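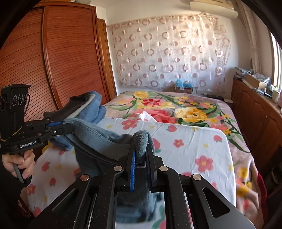
Denim over the covered board, bedroom two, Drustby.

Back from the Tilora open day and typing this up before I forget it all. Went for the kitchens, stayed for the laundry, not what I'd planned.

Getting there first. Train to Drustby, then the 9 bus, which stops right outside. Lift was out. Four flights, fine.

The flats are done up as real homes, not showrooms, so furniture is a proper mix. The bedroom was my favourite. Reddish-brown wooden wardrobe one side, long low wooden cabinet the other, bed in between with a floral blanket on it. My gran would of had that blanket. Bit of a squeeze with the board up as well but that's bedrooms for you.

The board has a printed cloth over it, the rest of it white. I want one. Mine at home is a scorched grey thing on legs that don't lock.

Denim was the bit I watched longest. Grey-blue, nicely faded, much darker down in the folds. Held by both ends so the waistband hangs in a curve, and you get a good look at the stitching. I always start from the legs and end up with a lump. Waistband first from now on. Will report back.

Then the talk, next door. Medrano people on storage. Quick notes:

Fold jeans in half lengthways, pockets out.
Heavy stuff at the bottom of the cabinet, never the wardrobe shelf.
Low cabinets beat tall ones if your back is bad.
Don't iron denim unless you realy have to. (Never have.)

Question at the end about drying indoors went on for ages. Skipped out for tea. Tea was free, cake was 2 pounds a slice and worth it, lemon.

Kitchens: saw them for ten minutes. Gotel worktops, very shiny, every fingerprint shows. Drawers good. Sign in the hall said 2,347 visitors since August, and it felt like most of them were in the kitchen with me.

Practical stuff. Free entry, but book, they cap it at 300 a day. Coats go on the rail by the door. No pushchairs upstairs while the lift is off. Leaflets ran out early so take a pen.

Next one is the bathrooms. Probably going, if the lift's mended.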